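Support > Loans and Repayments > Closed tickets

Ticket 74: Payment taken twice, balance went up

Opened by Pieter Le Roux. I have a consolidation loan with Steketti, run through the Jirnent app. In March the app took my monthly payment twice. My balance then rose by $50, a feat I had previously needed a credit card to manage.

Tried so far: logged out, logged in, reinstalled, swore. The payment history shows one payment. My bank shows 2. The app's help page advises me to check the app's help page.

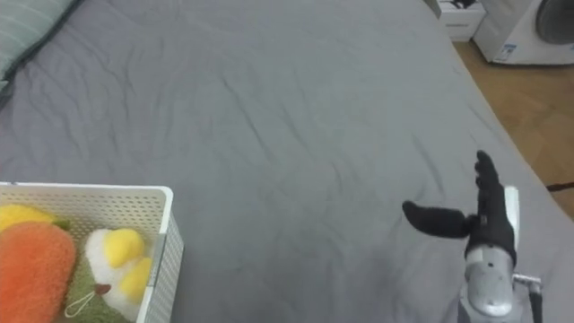

Gray fitted sheet, pillow and storage basket.

Reply from Jinlong Qin, 7 p.m. Found it. The first payment went to your old Ngcobo store card account, which was paid off when the loan began but never unlinked. The $50 is a late fee, charged when the loan looked unpaid until the second payment landed. I have asked for the fee to be reversed and the stray payment sent back to your bank. Please go to Linked Accounts, remove Ngcobo, and leave autopay on for the loan only.

Pieter: Removed. It asked me if I was sure 2 times, which is more care than it took with my money. Fee is gone from the balance this morning and the refund is showing as pending.

Jinlong: Refund cleared on our side. Closing.

Comments

ovavby_fan: Same thing with my old card. Unlinking worked, fee took longer.

mortgaged_mo: My help page also sends me to the help page.

Pieter: Refund arrived. Balance now only goes down when I pay it.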